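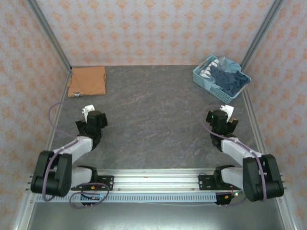
Come and teach our robots to fold: student team places open

Hello! I run the laundry project at the Lurdale robotics club, and I'm looking for 2 new people to join the team before we head to the Rormont student contest in August. If you like fiddling with things, don't mind doing the same job over and over, and can put up with my taste in biscuits, please read on.

The job sounds easy. Two arms on a rail, a basket of clothes, and the clothes need to end up folded in a neat stack. Shirts are horrible, though! A box stays the shape it is when you pick it up, but a T-shirt turns into something else every single time, and you have to find the hem or the shoulders again before you can do anything useful with it. We've logged 584 folding runs so far and I'd love us to reach 847 before we pack up for the contest.

Most of what you'd be doing is driving the arms by hand, one run after another, and then sitting down to go through the recordings and mark which ones are worth keeping. The grip is where we lose the most time at the moment. Pinch the cloth in the middle and the whole thing hangs down in a bunch, and then the other arm has to go hunting for a corner.

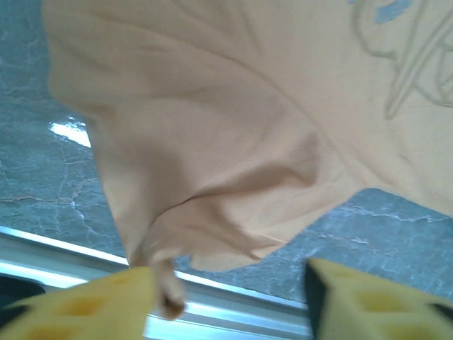 I've been trying to get us grabbing nearer the seams, and if you've got ideas about that I'm all ears (the last good one came from somebody who had only been with us a fortnight).

You don't need to have touched a robot before. A bit of Python helps but we can teach you that as we go. What I do need is patience, somebody who writes things down, and two free afternoons a week up to the contest. You should be enrolled on any course at the college, and it really can be any course. We've had a textiles student on the team and she was brilliant at it.

There's no wage, I'm afraid. Your train fare to Rormont is covered, and the Pelletier fund gives each team member 87 pounds towards food and odds and ends while we're there. You also get your name on the contest entry and a key to the Sikora workshop, so you can come in and practise when it's quiet.

To apply, send me a few lines about yourself through the club page by 13/04/2024. No CV please, I'd much sooner hear about something you've made or mended, or tried to mend and broken. I'll write back to everyone and invite you in for a go on the arms. Bring an old T-shirt if you can spare one, the bigger the better!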